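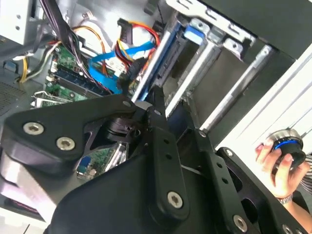 I've been meaning to write about the family recipes since August, when my aunt Jeanie rang to say she was clearing out the back bedroom and did I want Gran's box. I said yes before she'd finished the sentence. I had in my head a little tin with cards in it, the sort you see on cookery programmes. She turned up with a suitcase.

So that's been my autumn. There are recipes on the backs of envelopes, recipes on a parish newsletter from Wunthorpe, one on the inside of a flattened tea packet, and a whole school exercise book where she'd started off neatly and then given up by the second page. I've typed up 74 of them so far and I've barely made a dent (Jeanie reckons there must be 300 in there, but she also reckoned it was a small box, so we'll see).

The handwriting is lovely and a complete pain. Gran wrote her fours and her nines the same way, and I only found out when I made the parkin and put in what I took to be nine ounces of treacle. I ate it with a spoon. It was quite nice with custard!

What I hadn't bargained for was how much she left out. She cooked the same things for most of her life and she was writing notes to herself, so why would she bother with the oven temperature? There's one for a lemon pudding that reads, in full, "as for the other but with lemons". I have been through everything I've unpacked and I still don't know what the other is. My money was on the steamed sponge, Jeanie swears it was the baked one with the sauce underneath, and we've had two fairly heated phone calls about it.

Then there are the people. Half the recipes have a name on the top, and they're nearly all women from her street or from the chapel. Mrs Ogilvie comes up again and again. Mrs Ogilvie's shortbread, Mrs Ogilvie's chutney, Mrs Ogilvie's cure for a chest (I won't be testing that one, it's mostly goose fat). And then, further down the suitcase, a card that says "shortbread, better than O's", underlined. I'd love to know what went on there. Jeanie remembers her as a tall woman with a very loud doorbell and that's all I can get out of her.

I made both shortbreads, obviously. The better-than-O's one has ground rice in it and comes out sandier, and I hate to say it but I think Mrs Ogilvie had the edge.

My way of working has changed a few times. To start with I typed straight from the paper, sitting at the kitchen table with a cup of tea, and within a week I'd got a ring on a card that had survived sixty-odd years without one. Now I scan everything first and put the originals away in clear sleeves, and I type from the scan on the big screen, which is so much kinder on the eyes. You can zoom right in on a smudge and work out whether it's a "tsp" or a "tbsp", and with bicarb that really does matter.

The scans go in one folder with boring names, just a number and a word or two. I did try sorting them into puddings and cakes and so on, but Gran didn't believe in those sorts of boundaries. Where do you put a savoury rice thing that she served with jam? It stays under its number and I search for "rice" when I want it.

I got a lot of good advice from Natnael Seyoum, who runs the evening local history class I go to and who has done something similar with his mother's letters. He told me to type exactly what's on the page first, spelling mistakes and all, and keep any tidying up for a second version underneath. I thought that sounded like twice the work (it is) but I'm so glad I listened. When I went back to my early ones I found I'd "corrected" her spelling of Groltent all the way through, and it took Jeanie to tell me that it was never a misspelling, it was the name of the mixing bowl. The make was stamped on the bottom, apparently, and so in our family it was always "fill the Groltent to the line". I'd been changing it to "gallon". You can imagine what that would have done to the Christmas cake.

We don't have the bowl any more, sadly. I've worked out where the line must have been by making the batter and measuring backwards from the eggs, and I'm fairly confident now, give or take a sultana.
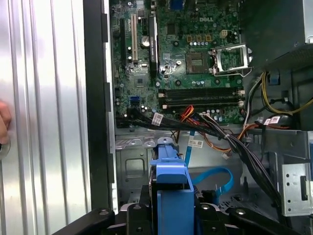
What do I do with a recipe that has no quantities at all? I find the nearest thing in an old general cookbook from the same years, use those amounts for a first go, and then change one ingredient each time until somebody who ate the original says it's right. I write down every attempt, even the bad ones. The ginger biscuits took me five tries, and Jeanie passed the last lot by eating them in the car before she'd got her coat off.

I've had a few of you ask about getting this printed. I would love to, and I've been looking at prices, but I only want 44 copies (that's one for each household on the Christmas card list) and most places get cheap at 1,000 and not a moment before. I haven't got a thousand relatives, thank goodness. The shop next to the Carau café does ring binding while you wait, so I might go that way, and ring binding does at least lie flat on the worktop.

The next batch is the exercise book. I've had a peek, and the first recipe is for something called Friday Fish, with a note in the margin in a different hand saying "not again please". I think it's my grandad's writing. I'm going to have to make it, aren't I?

If your gran had a baked lemon pudding with a sauce underneath, do leave me a comment with how she did it. Jeanie mustn't see.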